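Workshop Automation, Unit 2
Handout: Looking after the gripper on the Stunda cell
Notes by Morven Sutherland, Drunbridge campus

Bring this with you to the lab, along with the safety sheet you signed in March. I've written it the way I'd say it if I were standing beside you, so it rambles a bit, and the parts I repeat are the parts that get asked about.

The Stunda cell is the one at the far end, past the lathes. It picks blanks out of a tray and sets them down on the timber bench top, over and over, all afternoon. The arm itself gives us very little trouble. The gripper is where your time will go, because it's the bit that touches things - and everything that goes wrong in the rest of the cell seems to show up there first.

Before you touch it

Park the arm using the PARK button on the pendant, then hit the stop, then hang your own tag on the isolator. Your own tag, please, and not your lab partner's. Doğukan Kaplan will be supervising the morning group and he will send you back to do it again (he's sent me back, and I wrote the procedure). Wait for the drive light to go out before your hands go anywhere near the fingers.

Cleaning the finger faces

The inner faces are what do the gripping, so they get cleaned first. Use a lint-free cloth, barely damp with the cleaner from the labelled bottle, and wipe from the base out to the tip. Don't scrub back and forth! You'll just grind the dust in. When a face is clean, run a fingertip along it and feel for ridges or a raised lip near the end. If you find one, write it in the log and leave it alone. Please don't file it. Somebody in last year's class did, very neatly too, and we spent the next week chasing parts that came out crooked.

Checking the finger screws

Each finger is held on by its own pair of screws. Put the small torque wrench on each one, set to the value on the card inside the cabinet door, and see whether it clicks straight away. If it turns first, that screw was loose and I want to know which one. Don't undo anything to "have a look". If a screw does have to come out, clean the thread and use fresh threadlocker, then give it 20 minutes before the cell goes back into service.

Setting the open position

Most of you will get stuck on this one, so read it twice. We set it in the Siriwan simulator before going anywhere near the real arm. Load the bench file, bring up the wrist view, and send the OPEN command with nothing in the grip. You want both fingers to travel out and stop evenly, with a clear gap between them and no bumping at the end of the stroke. 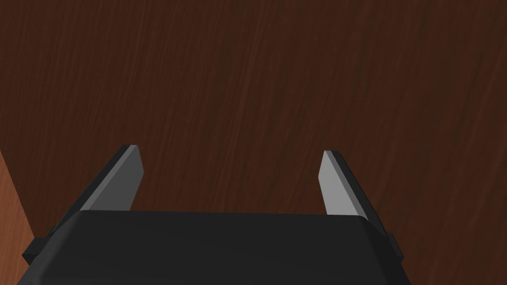
Siriwan wrist view: fingers open, nothing gripped, bench surface behind.

Don't judge how even the fingers are by eye from this view. The angle fools you, and one tip can look lower than the other when the numbers are perfectly fine. Open the joint panel and read the two finger positions there. They should match. If they don't, re-run the homing routine once and read them again, and if they still disagree, call me or Anayeli Varela over.

Once you're happy in the simulator, copy the open value onto your worksheet by hand. I know you can export it. Write it down anyway, then type it into the real controller and have your partner read it back to you out loud. Run the real gripper at the slow setting for the first few cycles, with one of you on the stop button.

Grease

The slides take a tiny dab of the Mosuveck grease, the white one, every second service. Check the log to see whether it's due. Too much is worse than too little, as it creeps out onto the fingers and then you're back at the cleaning step with a slippery part on the floor.

Filling in the log

Fault codes go in the left column, what you did goes in the right. Code 29 is the one you'll probably meet: the gripper didn't reach its commanded position in time. Look for dirt on the slides before you blame the motor. Initial your entry and put the time of day beside it.

Worksheets go in the tray outside my office by 4 pm. If the cell is still tagged out when you leave, tell Doğukan.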